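Protective film on new appliances: leave it on or peel it?

gravelpit47
Posted Friday, February 21, 2025

We had a Pladside range and a matching hood put in on Tuesday. Both are stainless and both still have the clear film on every outside surface. The installer pulled it off the oven door so he could check the seal and left the rest. We have painting and a tile backsplash still to do, probably 30 days of work the way I go at it.

My plan is to leave the film on until the tile is grouted. My wife wants it off now. Is there any harm in waiting? We would be cooking on it in the meantime.

dmollel_too
Take it off the range before you cook on it. The film near the burners will soften and then you have a different problem. The hood too, at least the underside. Anything that stays cool can wait.

Avurness Kitchens Kjell
Kjell Dalen here, I install for a living. I agree about the heat, I don't agree about the rest. Pull all of it. The adhesive gets harder to remove the longer it sits, and a kitchen window with afternoon sun speeds that up. I spent two hours on one refrigerator door last summer where the owner had left it on for a year. It came off in pieces the size of a stamp.

If you need protection from tile work, use rosin paper and painter's tape. Tape to the cabinets, not to the stainless.

gravelpit47
Window faces north if that matters. I have rosin paper left over from the floor.

PeninahA
I left mine on the dishwasher for 40 months and it peeled off in one sheet with no residue. So I don't think it's as certain as Kjell makes it sound. It depends on the film. The cheap stuff with the blue tint is worse in my experience than the clear.

Avurness Kitchens Kjell
Dishwasher front in a shaded spot, sure. I wouldn't bet a new range on it. Color of the film tells you very little.

hollis_b
What about where it goes under the trim? My Pevance hood has film tucked in behind the control panel and under both handles. I cut it flush with a razor blade and now I have a scratch and I still have film.

PeninahA
Don't use a blade. Back the handle screws out a couple of turns, slide the film out, tighten them up again. Warm it with a hair dryer on low first. For leftover glue, cooking oil on a rag, wait ten minutes, then dish soap.

dmollel_too 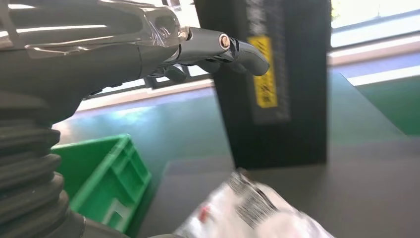 Curved parts are where I have the most trouble. A flat door panel peels in one pull, but film stretched over a rounded shape bunches up and tears. Look at the clear plastic on that silver housing, how it wrinkles, especially near the joint where the housing narrows. On a range that's your handle ends and the corners of the hood. Start at the tight spot and pull back slowly toward the flat area, low and close to the surface. If you start from the flat side it rips when you get to the bend.

hollis_b
I did it the other way around on mine. Started at the flat side and had no tearing at all on the corners. My only trouble was under the handles.

Avurness Kitchens Kjell
Either works if it's warm. Cold film tears whichever end you start from. If your kitchen isn't heated yet, wait until it is.

gravelpit47
OK. Range and hood film comes off tonight, paper goes up before the tile. I'll try the hair dryer on the handles. Does anybody know if cooking oil will leave a mark on brushed stainless?

PeninahA
Not if you wash it off after. Wipe with the grain.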